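The Green Plate

Vilgot Nordin had sixty plates to get through before the hall kitchen shut, and he was having a lovely time. He had never said so to anyone, but he liked washing up more than almost anything. He liked the first rush of hot water and the way the window went white with steam, and he liked how a tower of dirty crockery on the left turned, little by little, into a tower of clean crockery on the right.

"You're humming again," said Rimantas Luik, who was drying.

"Am I? What is it?"

"Same as last year. The one with no tune."

They had the Skodis supper to thank for all this. The whole village of Nirar came, ate dumplings, sang badly and went home, and every family lent what plates it had. So you got everything! Thick brown ones from the farm, thin ones with gold edges that old Mrs Zalla wrapped in a blanket to bring down the hill, a square one that wouldn't stack with anything. Vilgot could tell you whose was whose with his eyes shut, just from the weight.

Then he pulled up one he didn't know.

It was green, though only just, the green of a peppermint cream or the sea on a dull morning. Rings ran round the edge of it, one inside another, and when he put his thumb on them it wanted to go round and round. He held it up close to his nose.

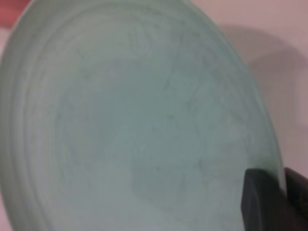
The plate from Matar, with its rings and its faint grey marks.

"Rimantas, look at this. Look at it! Whose is it?"

Rimantas put down his cloth and came over. He didn't take the plate. He looked at the thin grey streaks in the middle, where the curves went the same way as the rim, and for a while he said nothing at all, so that Vilgot could hear the tap dripping.

"My mother's," he said. "From the house in Matar. I thought my sister had them."

"Them?"

"There were two. We had pancakes on them, if we'd been ill." He bent closer. "Those marks never came off. She tried salt, she tried lemon, she tried shouting."

"I could have a go with soda," said Vilgot, already reaching for the tin, for he loved a stubborn mark.

"Don't you dare."

So Vilgot put the tin back. He rinsed the plate, front and then underneath, and handed it over with both hands. Rimantas dried it slowly, following the rings with the corner of the cloth, all the way out to the rim.

"Your sister was here tonight, then," Vilgot said.

"She must have been."

"And she didn't come and say hello?"

Rimantas looked through the hatch at the dark hall, where the chairs were already up on the tables. Then he looked at the stack still waiting by the sink.

"Is the other one in there?" he asked.

Vilgot pushed up his sleeves and ran the hot tap again.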